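Workshop odds and ends, April batch

Quick one tonight, glue is drying and I have maybe twenty minutes. Stuff I keep telling people over the phone so I may as well write it down.

Sanding between coats. 400 grit, light hand, one or two passes. You want it dull all over, no shiny spots. Wipe with a damp rag then a dry one. If you went through to bare wood you pushed too hard, spot prime and start that bit again.

Don't jump to 3000 unless you're polishing. I did a whole shelf up to 3000 once and the next coat peeled off like a sticker. 1000 is plenty for the final rub on a tabletop, with a drop of dish soap in the water.

Wood glue – keep it indoors over winter. Ours froze in the garage and came out like cottage cheese. Tossed it. Write the month you opened it on the bottle with a marker.

Stuck lid on a paint can: tap all the way round with a rubber mallet, then pry a little at a time. Not one big heave with a screwdriver, you bend the rim and it never seals agian.

Screws. Small jars, lids on, label on the SIDE so you can read it on the shelf. I sorted by length first, then by head. Wish I'd done it the other way.

Felicja Nowakowski wrote in about squeaky drawers. Candle stub. Rub it along the runners, open and close ten times, rub again. She uses beeswax, I use whatever is left over from the last power cut. Soap works too but gets gummy in damp weather.

Masking tape: pull it back on itself, slow, while the paint is still a touch soft. Left it overnight? Run a knife down the edge first or you'll lift the lot.

Bench top. Mine was a mess of old finish, so I scraped it and put on two thin coats of the Carnwood oil. Waited a full day in between. Oily rags go flat outside to dry, spread out, never balled up in the trash. Please. They can catch fire on thier own.

Clamp pads – cut up an old cork coaster, stick a square on each jaw with double sided tape. No more dents in pine. Replace when they go crumbly.

Dull chisel, no time? A few strokes on fine paper laid on a bit of glass, bevel down, then flip and take the burr off. Good enough to finish the job.

Drill bits next time, if I find the box.

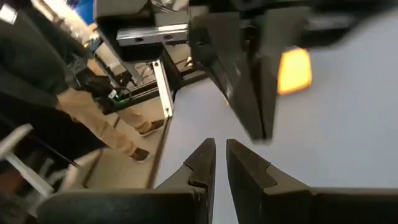 Dark jaws, light gray surface.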